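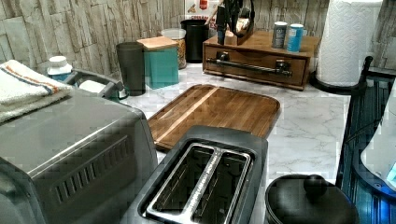
Small Heating Appliances on a Shared Counter: Placement and Upkeep

Applies to two-slot toasters and countertop toaster ovens used on the same run of counter. Where a manual gives different clearances, follow the manual.

Clearances

Most toaster ovens vent through slots in the side, the back, or both. Find the slots before choosing a position. Leave at least 4 inches of open air on any vented side and above the top. A canister can stand beside an unvented side, but it will pick up heat through the metal, and coffee and spices lose flavor faster when stored warm.

A two-slot toaster vents straight up. Do not run it under a wall cabinet. Pull it forward to the front half of the counter for use and push it back when cool.

Textiles and paper

The top of a toaster oven is a convenient shelf and gets used as one. Keep it clear during operation. Remove folded towels, bread bags, oven mitts and mail before turning the dial. Plastic bottles go elsewhere, including the ones that normally live behind the unit.

Paper towels belong on an upright holder with a heavy base, at the far end of the counter from the heat. A loose end can reach farther than expected when a window is open.

Cutting boards

A wooden board stored flat on stone or tile traps moisture on its underside. Stand it on edge overnight after washing, then lay it flat once both faces are dry to the touch. Boards with a juice groove hold water in the groove longest, so wipe that channel separately with a dry cloth.

Do not park a hot toaster tray on the board. The finish softens and the mark does not sand out easily. Use a wire rack.

Crumbs collect under the edge of any board kept next to a toaster. Lift the board each time the crumb tray is emptied.

Dry goods

Cereal and grains keep best in a jar with a gasket. Wooden canister lids without a gasket are adequate for tea bags, sugar and wrapped items, less so for flour or crackers. Hand wash wooden lids and do not soak them. If a lid has swollen, let it dry at room temperature for two days before refitting. Drying it on top of the oven will crack it.

Opaque containers need a label or a fixed order along the backsplash. Masking tape on the base works if the front is to stay clean.

Drawer boxes

A wooden box with a front drawer gives a second level for spice cans and a knife or utensil holder. Load the heavy holder toward the rear so the box does not tip when the drawer is pulled. Felt pads under the corners protect the counter and stop the box from sliding. Rub the drawer runners with plain candle wax when they start to bind.

Crumb tray and interior

Unplug and cool completely. Slide out the tray, empty it, wash with dish soap, and dry before refitting. Weekly is enough for daily use. Do not shake a toaster upside down; crumbs lodge against the elements. Use a soft pastry brush through the slots.

Brushed stainless steel is wiped in the direction of the grain with a damp microfiber cloth and a drop of soap. No steel wool.

Electrical load

Check the rating plates. A toaster oven and a toaster running together will usually exceed a 15-amp circuit. Run one at a time, or use outlets on separate circuits. In houses wired before 1978, confirm which outlets share a breaker before assuming they do not. No extension cords.

Notes compiled by Reiko Tsuchiya, Semdale. Revised in March to add the section on drawer boxes.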